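# Comparing two grippers and two camera positions for bin picking

Project report, Tudeck module, Apr 27, 2024
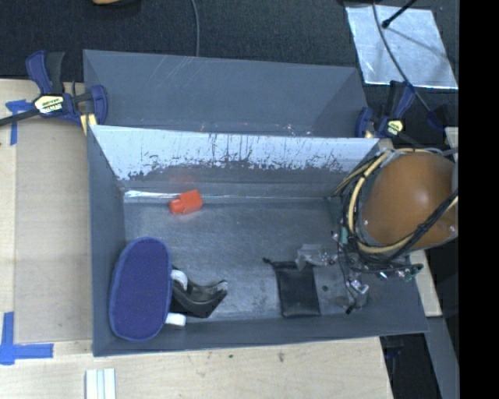

The aim of the project was to find out which of the two grippers in the Gakholm lab gives fewer failed picks on mixed household items, and whether moving the camera changes the result. The arm and the controller were left as they were. Only the end tool and the camera mount were changed between runs.

## Set-up

The work area has two grey bins placed edge to edge and held with bar clamps. An early trial without clamps was discarded: the front bin had shifted during the run and the stored bin position was no longer valid. Blue tape on the work surface marks reference positions and was left in place for the whole project.

The item set mixes hard and soft things. It includes a small red-orange block, a flat black pouch, a fabric-covered oval item and a crumpled piece of clear plastic. Items were tipped in by hand before each run and not arranged.

The grippers were:

- **Gripper A**: the two-finger Grultitz unit, with rubber pads.
- **Gripper B**: the suction tool built by last year's Dela Peña group, with a single cup.

## Method

Each gripper made 400 attempts with the camera fixed to the side and 400 with the camera overhead. A pick counted as good if the item was lifted clear of the rim and held for 3 seconds. Dropped items were returned to the bin by hand. The log also records cycle time and the grasp point chosen by the planner.

The planner was limited to 2,000 candidate grasps per image. Raising the limit made planning slower and did not change the chosen grasp in the cases we checked.

## Results

| Item type | Better gripper | Better camera position |
|---|---|---|
| Hard block | A | no clear difference |
| Fabric items | A | side |
| Flat pouch | A | overhead |
| Clear plastic | B | overhead |

Gripper B lost vacuum on fabric in most attempts. Gripper A had trouble when an item lay flat against a wall, where one finger met the bin before the pads could close. The sloping sides make this worse – the planner treats the walls as vertical, so its clearance check is wrong near the floor.

Clear plastic was hard for both. The depth image often had a hole where the plastic lay, and the planner then aimed at whatever was next to it.

## Problems

Cable routing limited the wrist angle more than expected. Picks in the corner nearest the arm were slow, as the controller had to take a longer path to keep the cables slack. We set a wrist limit in software, which removed some valid grasps for both grippers.

The side camera also lost sight of part of the bin whenever the arm was over it. Images are now taken only with the arm parked, adding 880 milliseconds to each cycle.

## Further work

The bin model should be replaced with one that has the correct wall slope, and the corner picks repeated with gripper A. These runs are planned for May. The suction tool needs a softer cup before it is tested on fabric again.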